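Laneleck takes the wheel away slowly

2022-09-20
18 shares

Kobe Segers does not like the word driverless. When I used it in my first question, he waited until I finished and then he corrected me politely. "There is always a driver," he said. "The question is only where this driver sits."

Segers leads the road testing at Laneleck, a small company that runs automated shuttle buses between the Drurkgate rail station and the hospital on the other side of the town. The line has two vehicles. Since July they carry passengers in the daytime, with one employee on board who can stop the bus at any moment. Next spring the company wants to move this employee to a control room.

We met at the depot, early in the morning, while the first bus was being charged.
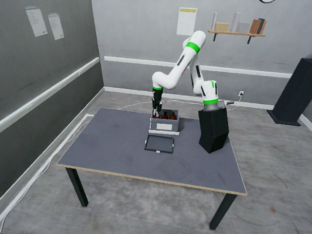
"The bus stop is the hard part"

I expected that he would speak about highways and high speed. His buses never go fast, and he says the driving between the stops gives him little trouble. What keeps his team busy is the last few meters.

"At a bus stop everybody behaves differently," he explained. "One person wants to get in. Another person is only standing there with a phone. A third one runs from the other side of the street. A human driver looks at the faces and he knows. Our bus does not know, so it waits. Sometimes it waits too long and then the people behind us are angry."

In the first weeks the bus made 160 stops that the team calls unnecessary. Segers has read the report of each one. Many of them happened at the same corner, beside a bakery, where delivery vans park with two wheels on the sidewalk. The route was later changed so that the bus passes this corner on the other lane.

I asked if this is not a kind of cheating. He laughed. "If I know that a street is difficult, I also take another street with my own car. Is this cheating?"

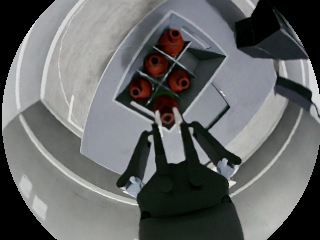
Five red vases in a divided crate, with the gripper at the nearest one.

The software for planning the route comes from Jansen, a supplier which Laneleck has worked with from the beginning. The remote control room will use a system named Melach. Segers was careful when he talked about it. One operator should be able to watch both buses, but he has not decided yet if the same person should also answer the questions of the passengers.

"When a passenger presses the button, he wants to hear a voice immediately," he said. "And maybe in this same moment the other bus needs help. I have to be sure about this before I sign anything."

Up to last Friday the buses had carried 3969 passengers. Most of them are older people with an appointment at the hospital, and nurses who change their shift. Segers rides with them every week, usually in the back. He told me that in the beginning they asked him about the cameras and the brakes. Now they ask why there is no bus on Sunday. 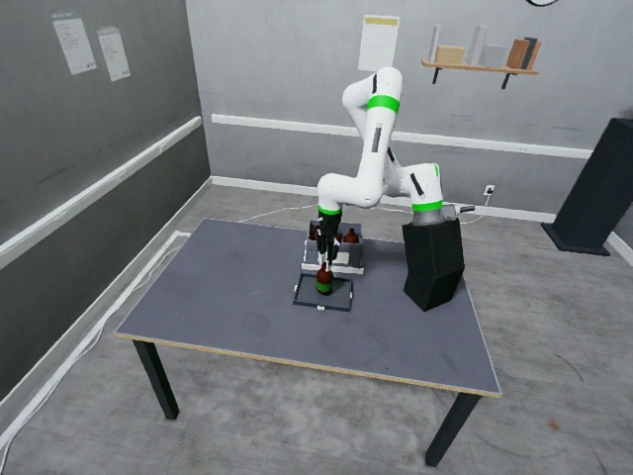
He has no good answer for them. The permit is valid from Monday to Saturday, and a new one takes months. The town also wants to see a full winter of testing first, with snow on the road markings and wet leaves in front of the station. Segers finds this reasonable, although he would have liked to begin sooner.

Before his previous job, in railway signals, he drove a city bus for a short time as a student. I wanted to know if he misses it. "I miss the mornings," he said. "I don't miss the ticket machine."

Then the charging was finished and he went out to check the doors of the first bus, which leaves for the station at half past six.

2 comments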